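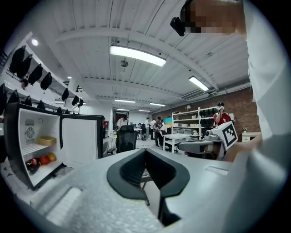 Section 4. Checking the Hand-Held Grippers Before a Session

These steps apply to all Varkareo grippers built in the Otadville shared workshop.

1. Confirm that the V-shaped finger mount is seated squarely on the gripper body. Tighten the mounting screws by hand only.

2. Attach the marker cube to the top of the second gripper. The printed faces must be clean and free of glare.

3. Put on the headset and adjust the strap before picking up either gripper.

4. Open and close the jaws 50 times. Replace the spring if the motion is uneven.

5. Hold both grippers in front of the body for 60 seconds – the tracking light should remain steady.

Note: Battery charge must be at least 80 percent.

CAUTION: Keep fingers clear of the jaws at all times.

Report damaged parts to Despina Costache. Spare mounts are listed in Section 7.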